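Stekard Support - Ticket 236
Subject: Recipe scaler gives wrong water amount after switching units
Product: Zalluvard (recipe and pantry planner)
Status: Resolved
Priority: Normal

Original report

Hi team! First off, I love this app and have moved my whole recipe box into it. I'm hoping you can help me with a puzzle, because I've spent a happy but confusing evening with it.

I have a bread recipe saved in grams. When I scale it from one loaf to two, everything doubles the way it should. When I then switch the display to cups and ounces, the flour is right but the water goes up a second time. Switching back to grams doesn't fix it. The only way I can get the real number back is to close the recipe without saving and open it again.

Steps:
Open any recipe with a liquid in it
Set servings to double
Change units from metric to US
Look at the liquid line

Expected: same amount, new unit
Got: twice the amount, new unit

Web version, latest Eder browser, sync turned on. It happens every time for me.

Reply from support

Thank you for such a clear report! I followed your steps with one of our own test recipes and could not get it to happen, so there must be something special about yours. Could you tell me whether the water line was typed in by hand or brought in with the Jotum importer? Also, does it happen with a recipe that has no liquids at all?

Reporter

Great question, and I think you're onto something. I made two copies of the same bread. The one I typed in by hand behaves perfectly. The imported one doubles the water. So it's the importer, or something the importer leaves behind. Dry-only recipes (I tried a spice mix and a granola) are fine both ways.

I also tried milk, oil and broth in imported recipes. All three go wrong in the same way. Honey is fine, which I found fascinating until I noticed that my honey is listed by weight.

Reply from support

This is wonderful detective work. I exported your imported copy and looked at the raw lines. Each liquid has two amounts stored, one in milliliters and one in grams, and the scaler was updating both. When you switched units, the converter picked up the already scaled gram value and applied the serving factor again. Typed recipes only store one amount, so they never hit the problem.

I've passed this on to the developers with your two copies attached. In the meantime, please try this workaround:
1. Open the imported recipe at its original serving size.
2. Choose Edit, then Clean up ingredients.
3. Save, then scale.

Reporter

Workaround confirmed on the bread! Water stays put in every unit. I did the pancake batter and the soup next and both came out right.

One small side note while I'm here. Clean up ingredients seems to drop the picture from the recipe card. Is that expected?

Reply from support

Not expected, and thanks for catching it. The picture is still stored, it just loses its link to the card. Open the card, choose Picture, then Restore last. I've added this to the same ticket so it gets fixed along with the rest.
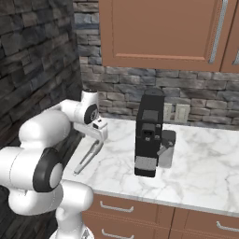
Reporter

Restore last worked right away, and I've now been through my whole Drinks folder with it. I used the restored header picture to check that sharpness and cropping survived too, and they did: the black coffee machine, the gray mug and the marble countertop all come through at full width, with the light brown drawers still showing along the bottom. The cold brew card under that header now scales perfectly as well. I took it from 5 servings to 22 and flipped units back and forth, and the water never moved.

Reply from support

Fantastic, that's a tougher test than ours! The fix went out Wednesday. Imported liquids now keep a single stored amount, and older imports are cleaned up the first time you open them. Folders with up to 50 recipes may take a moment to load on that first visit.

Reporter

Updated and tested with a fresh import - all good in both unit systems, and the picture stayed on the card this time. Please go ahead and close this. Thank you all so much, I'm off to bake two loaves!

Ticket closed by support
Resolution: Fixed in release
Tags: importer, scaling, units, recipe picture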